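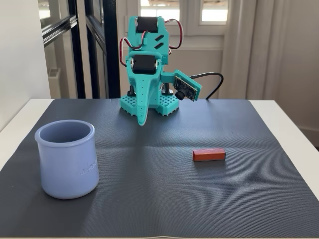
How we take care of the little blue-green arm

Search this site Go

Some robots are as big as a car. Our robot is small and stands on a table. Most of its body was made by a 3D printer, and its muscles are black motors called servos. My name is Asif Butt, and I look after it together with Zhiqiang Yan.

First, the base. It is a flat plate full of little square holes, and it sits on the dark gray mat. Before we switch on the power we push the base softly with one finger. If it slides, we fix it again.

Next come the wires. Each servo needs a red, a white and a black one. They hang in big loops at the sides of the arm. Why so long? When the arm stretches, the wires must stretch with it, and a tight wire can jump out of its plug. We move the arm slowly by hand and watch the loops.

Then we clean the camera. It is the small round eye on the side of the arm. One wipe with a soft cloth is enough, and please no wet fingers!

The last check is the jaw. Zhiqiang asks the robot to pick up the red-orange block 27 times. If it drops the block more than two times, we look for a loose screw.

We write every check in a notebook. In November we came to check number 133, and on that day the screw was in the upper bracket. It needed only a half turn.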